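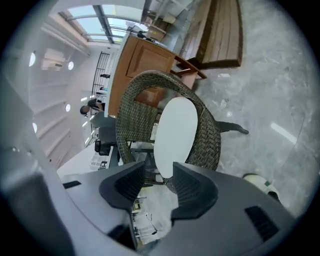
Figure 2. Hirkside hand unit, wide camera view with the gripper tilted. Finger pads and the gap between them are in view.

2 Setting Up the Hand Unit in a Furnished Room

This section covers the set-up of the Hirkside hand unit after the battery has been charged and the software installed. It applies to units with the gray housing and the dark molded finger pads. Units with flat pads have a separate sheet.

Work through 2.1 to 2.5 in order the first time. On later days at the same site, 2.3 and 2.4 are enough unless the unit has been dropped or the pads have been changed.

2.1 Before You Start

You will need:

The hand unit, charged
The Orncombe site tablet, paired with the unit
The lens cloth from the lid pocket of the case
The pad driver (short hex, red handle)
The gauge block
The printed target card

Put the open case on a table or shelf. Do not set it on the floor in a walkway.

CAUTION: Keep fingers out of the gap between the pads whenever the unit is switched on. The return spring closes the pads without warning if the trigger latch slips.

2.2 Fitting and Checking the Finger Pads

1. Switch the unit off. Wait for the status light to go out.

2. Hold the housing in one hand with the pads pointing away from you.

3. Slide each pad onto its carrier until it clicks. The scooped faces must point toward each other. A pad fitted backward will still click in, so check the faces by eye.

4. Tighten the pad screws with the pad driver. Stop when the screw seats. The carriers are plastic and the threads will strip if forced.

5. Try to rock each pad with your thumb. A small amount of give in the pad itself is normal. Movement at the carrier means that the screw has not seated.

6. Squeeze the trigger slowly and let it return. Both pads should travel together and meet on the center line. If one leads the other, go to 2.6.

NOTE: Always change pads as a pair. A new pad working against a worn one pulls the grip off center, and the tablet will report this as a tracking fault.

2.3 Checking the Camera View

The camera sees the pads and the room together. The lens is very wide, so straight edges such as railings, cabinets and ceiling beams look bent, more so toward the sides. This does not need to be corrected on site. The correction is applied from the calibration file when the recording is loaded.

1. Clean the lens with the dry lens cloth. Do not use glass cleaner.

2. Switch on the unit and open Live View on the tablet.

3. Hold the unit level at waist height, pads forward. Check that both pads can be seen in Live View and that the floor or table can be seen between them.

4. Tilt the unit sharply to one side, then the other. The room will swing in the view. The pads must stay exactly where they are. Figure 2 shows a steep tilt: the room leans and curves, and the pads still point straight up from the center of the body.

5. If the pads shift in the view as you tilt, the camera bracket is loose. Switch off, tighten the bracket clamp, and repeat from step 2.

6. Place the target card on a table and hold the unit over it. Press Verify. Keep still until the tablet beeps, then lift the unit away.

7. If Verify fails, clean the lens again and repeat step 6. After 2 failures, run the full calibration in Section 5.

NOTE: Part of the housing is always in view along the bottom. Do not try to move the camera bracket to get rid of it. The software uses the housing edge as a reference.

2.4 Preparing the Room

Light

1. Turn on the ceiling lights and leave them on for the whole session. Changing the lights partway through forces the exposure to settle again, and tracking may drop out.

2. Look for skylights and large windows. The room in Figure 2 has both a glass skylight and recessed ceiling lights. In mixed light of this kind, set Exposure to Locked after pointing the unit at the work area. Do not lock exposure while the lens is pointed at the glass.

3. Check polished floors for glare. In Figure 2 there is a long bright reflection on the marble to the right of the armchair. If a reflection falls inside the work area, move the work area or lay a plain mat over the spot. Matte mats only.

Floor

4. Clear loose cables from the places where you will walk. Thin dark cables are easy to miss in Live View; in Figure 2 a few are visible on the floor through the gap between the pads. Look at the floor directly before you start and do not rely on the tablet.

5. Note any chair and table legs that stick out into the route. The operator is watching the pads and the object during a task, so a leg at ankle height is the most common thing to trip on.

6. Wear closed shoes with a grip sole. Polished stone is slippery under socks.

Furniture

7. Decide which furniture is part of the task and leave it where it stands from the first recording to the last. If a chair has to be moved, stop the session and start a new one.

8. Woven chairs, slatted boards and veined stone give the tracker plenty to hold on to. Plain white walls and ceilings do not. If tracking is lost when the unit points upward, bring it back toward the furniture and hold it still.

People

9. Tell everyone in the room when recording is on. The wide lens picks up people well off to the side, including people the operator cannot see while looking at the pads.

10. Anyone who has not signed the site form must stay out of the room, or the session must be marked Restricted on the tablet. Marking it later is possible only from the office account.

2.5 First Recording

1. Stand at the start point with the unit level and the pads closed.

2. Press Record on the tablet. Wait for the steady light on the unit.

3. Open and close the pads fully. The software takes the open and closed limits from this movement.

4. Walk the route once at a normal pace without picking anything up. Avoid whipping the unit around at corners.

5. Return to the start point, hold still, and press Stop.

6. Open the session and read the tracking bar. Green along its whole length is a pass. A short amber part is acceptable if it falls between tasks. Red is a fail, and the session must be run again.

7. Let the unit run for 10 minutes in standby, then touch the housing beside the slotted vent. Warm is normal. If it is too hot to keep a finger on, switch off and see 2.6.

CAUTION: Do not cover the vent with your palm, a sleeve or tape. The unit will slow its frame rate as it heats up and gives no alarm on the older firmware.

2.6 Common Faults

Pads do not meet on the center line
Remove both pads and clean the carriers with a dry brush. Refit and set the gap with the gauge block. If the fault remains, the link arm is bent and the unit must go back to Orncombe.

Pads close slowly
Dust in the slide. Blow it out with the hand bulb. Do not oil. Oil collects grit and finds its way to the lens.

Live View freezes when the unit is tilted
Check the camera plug under the rear cover. Push it home until the tab locks, then refit the cover.

Housing hot at the vent
Brush the ribs clean. Move out of direct sun from windows or skylights. Let the unit cool before charging.

Tracking lost at the same place every time
Usually glare or a blank wall. Repeat the light checks in 2.4 before changing anything on the unit.

2.7 Pad Life

Inspect the pads at the end of each day. Replace them when the scooped face looks shiny or the edge has started to lift. On smooth household objects a pair lasts nearly 500 grips before the face begins to polish; on stone or unglazed pottery it will be fewer. Write the pad change in the site log with the unit number.

Keep used pads. Send them with the unit at its next service, marked for the attention of Marek Gajdoš, Orncombe service desk.

Continue with Section 3, Mounting the Second Hand Unit.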